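Khaemba Student Robotics Project
Progress report to the Okton Fund
Second report, 09/03/2018

Where we are

The students have built two hand-held grippers and have been using them to record themselves folding and moving cloth. The recordings are meant to teach the arm, which we call Ratamine, to do the same job on its own. That was the plan we put to the Fund, and it is still the plan, though I am less sure of parts of it than I was when I signed the application.

By the end of last month we had 328 recordings. One turned out to be a duplicate, so the figure to use is 327. The application did not promise a number, and I would ask the Fund not to read much into this one. A large share of the recordings were made by the same few students, on the same table, with the same cloth. If Ratamine learns anything from them it may only learn our table.

Results so far

Ratamine has been given eight supervised attempts at picking up the edge of a folded cloth. It managed two. The students were very pleased and wrote it up for the school newsletter as a success. I have asked them to put the other six in as well. In both good attempts the cloth had been set down in nearly the same place, and we have not yet tried it anywhere else.

The supplier's guide for the Brurkari software says that results improve steadily as recordings are added. We have seen no sign of that yet. It may be too early, or it may be that our recordings are poor. The club is split on this and I don't think we have the evidence to settle it.

Condition of the equipment

The housings are sound. The finger pads are another matter. We budgeted for one set of pad coverings per gripper for the whole project, and I now think that was wishful. 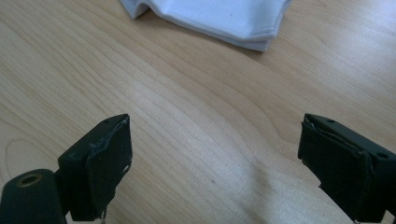

Gripper over the work table, with folded white cloth behind. Note the fraying on both pads.

The students want to move to a tougher covering. I have no objection, but the recordings already made used the present one, and changing the surface half way through could muddle any comparison. They have been asked to write down how they would test the new material before anything is ordered. So far I have a page of enthusiasm and no test.

Spending

We are within budget. The money set aside for the second camera mount has not been touched, and I would like permission to use part of it for pad material and spare screws.

What happens next

For the rest of March the club will record with different cloths and on at least one other surface. Any further attempts by the arm will be logged in full, misses included. I would prefer to hold back the public demonstration until Ratamine can cope with a cloth that has been moved — the students disagree, and have already designed the poster.

We need a decision from the Fund on the camera mount money before the next order goes in.

Project lead, Khaemba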